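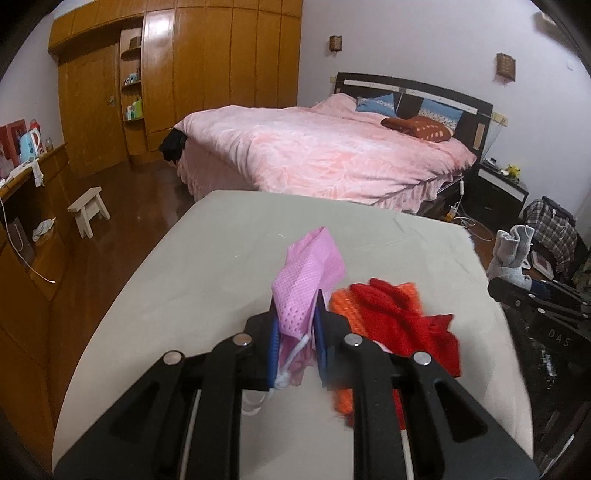 *Two hand-held grippers in use on a fabric handling task.*

**Jaw pads withdrawn after bond failure on hand-held grippers**

2019-01-22

Mullby has told users of its hand-held gripper to stop work with one batch of jaw pads after the adhesive behind them was found to let go under side load. The notice covers pads supplied from the Trondport store since December. Pads fitted before then are not affected.

The fault was first logged at Nemden, where the grippers are used to record the picking, folding and sorting of clothes and other soft goods. An operator reported that a sock had stayed caught in the jaws after the trigger was released. When the tool was opened on the bench, one pad had slid towards the tip and trapped the knit between its rear edge and the bare jaw. A second tool at the same site showed the same movement the next day.

No injury has been reported. Mullby has classed the matter as a safety fault all the same, on the grounds that a displaced pad exposes the edge of the jaw close to the operator's free hand. It also leaves the jaws out of line, so that the opening width stored with each recording no longer matches the true gap.

Debnath, which carried out the bench tests, cycled 20 pads from the batch on a test jig with a strip of cotton jersey in the jaws. Nearly 100 cycles were enough to start movement in the worst of them. The pads are meant to last 1,000 cycles between inspections. Pads from an earlier batch, run on the same jig, reached that figure with no measurable shift.

The test report puts the failure down to the jaw face being wiped with an oily cloth before bonding. Thin, smooth fabrics gave little trouble. Open knits and perforated cloth were worse, as the pad edge tends to catch in the holes and is dragged sideways when the operator pulls the item clear. The linkage and pivot pins were checked at the same time and found to be within limits.

Users are asked to look up the batch code on the delivery note. If it falls within the withdrawn range, the tool should be tagged and set aside until new pads are fitted. Pads should not be glued back in place on site. Where the code cannot be traced, the tool is to be treated as affected.

Recordings made with a suspect tool can be kept, but the jaw width channel should be marked as unreliable from the date the pads were changed. Nemden has paused its knitwear sessions and is checking its December files for a step in the closed-jaw reading, the clearest sign that a pad has moved.

Replacement pads, held by 2 screws as well as adhesive, will be sent out from Trondport. Mullby has not given a delivery date.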